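Unit 5: Looking after the hand-held gripper
Viderwood Training Workshop, Stumesthorpe
Handout revised 03/09/2026

These notes cover the daily check on the Skurkano 905 hand-held gripper, as used at the cloth folding station. Read them with the wiring sheet given out in August.

Before you start
Put the gripper on the bench with the jaws open and the battery out. Keep the small screws in the lid of the kit box. They are easily lost in the fabric.

Jaws and pads
Look along the inner side of each jaw. The finger pads should sit flat with no lifted corner. Wipe them with a damp cloth, without solvent, and let them dry. Lint packed into a textured pad makes the grip slip on thin cotton, and students often blame the motor for this. Replace pads in pairs.

Fastenings
Go round the screw heads with the hand driver and stop when you feel resistance. The large bolts are done last, with the torque key set to 2 Nm. If a bolt turns freely, mark the gripper as out of use and tell the instructor.

Base plate
Check the white plastic plate for cracks near the bolt holes. A cracked plate lets the camera mount move, and every recording made afterwards will be slightly out.

Test on cloth
Refit the battery. Open and close the jaws 20 times in the air, listening for clicking. Then lay a large sheet on the table with a smaller folded cloth on it and practise picking up the small cloth alone. If the sheet comes up too, the jaws are being held too low. Write the result in the Zamfir log before handing over.

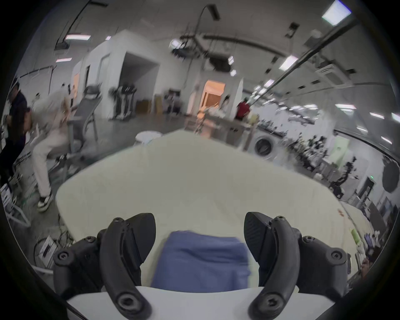
Fig. 1. Gripper held open over the cloth, with the finger pads on the inner sides of the jaws.

© Viderwood Training Workshop | Contact the course office | Back to top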